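3. Offset Obligations and the Domestic Supplier Base

3.1 Terms of the obligation

An offset obligation commits the seller of military equipment to place work, transfer know-how or make investments in the buyer's country. The obligation is normally set as a share of the contract price and must be met within a fixed period. Although the practice is common among small and medium-sized importers, the terms are seldom published in full. Most of what is known comes from audit reports, parliamentary answers and the yearly accounts of the suppliers themselves.

This section treats three programs in which the main contractor agreed to place work with domestic firms. In the Savura program, the obligation was tied to the purchase of armored vehicles and was to be met mostly through the machining of hull parts. In the Indow program, which concerned coastal radar, the seller was free to choose between direct work and investment in unrelated civil industry. The Dinu program combined both forms and added a training requirement for technical staff. The contracts differ in size and length, and no attempt is made to rank them.

A distinction is drawn throughout between direct and indirect offsets. Direct offsets concern the equipment that is bought; a local firm may, for instance, assemble a subsystem or supply spare parts. Indirect offsets concern anything else the buyer's government accepts. The line between the two is less firm in practice than in the regulations. Under the Indow contract, a metal finishing shop was first recorded as an indirect project and moved to the direct list after it received a small order for antenna mounts. The value credited to the seller rose as a result, although the work done in the shop had hardly changed.

3.2 Credit values and multipliers

The value of an offset project is counted in credits. One unit of currency spent does not always earn one unit of credit, as most schemes apply a multiplier to activities the government wishes to encourage. The highest multiplier found in the material was 3, applied in the Dinu program to research carried out jointly with a local institute. Purchases of standard goods earned no multiplier in any of the programs.

Multipliers make the published totals hard to read. A seller may report that an obligation has been met in full when actual spending is well below the contract price, and both statements will be correct under the rules. Ministries have tended to quote the credited value in their replies to parliament, while suppliers quote orders received. The two series cannot be compared without the project lists, and these were open to the study for the Savura program only.

Timing presents a further problem. The Savura contract required each project claim to be filed within 365 days of the work being completed. Claims filed later were refused at first. After a change in the guidelines, late claims were accepted at a reduced value, and a number of older projects were entered again. The yearly figures therefore show a sharp rise that reflects the filing rule and should not be taken as a sign of higher output.

3.3 Effects on local firms

The clearest effects were found among firms that already supplied the defense sector before the obligation began. Cunadico, a maker of precision housings and cable assemblies, received orders under the Savura program for 4000 bracket sets and used the income to renew part of its machine shop. The firm remained on the seller's supplier list after the obligation had ended – an outcome that the guidelines name as a goal but that the program files do not track.

Firms new to the sector had a different experience. The cost of security clearance, quality certification and special storage fell on the supplier before the first order was placed, and several candidates withdrew at that stage. Those that stayed often worked on short batches with no promise of repeat orders. Interviews with plant managers suggest that the paperwork learned during certification was of more lasting use than the work itself, especially where it could be carried over to rail or aviation customers.

The effect on employment is uncertain. Program reports count posts "created or maintained" as a single item, and the method used to count maintained posts is not stated. Payroll data from the supplier regions show no clear break at the start of any of the programs. This does not rule out an effect at plant level, where skilled workers may have been kept on through a weak period for civil orders.

3.4 Oversight

Responsibility for oversight lay with the economics ministry in the Indow case and with the procurement agency in the other two. The procurement agency had better access to technical staff, but it also had an interest in smooth delivery and rarely used the penalties available to it. The economics ministry imposed one penalty, which was later settled by an extension of the contract period. Neither body published its criteria for accepting a project.

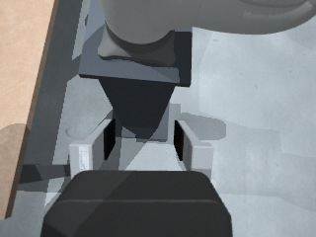 Vol. 3, p. 365

Figure 3. Two-finger gripper and wrist collar of a robot arm. Computer rendering.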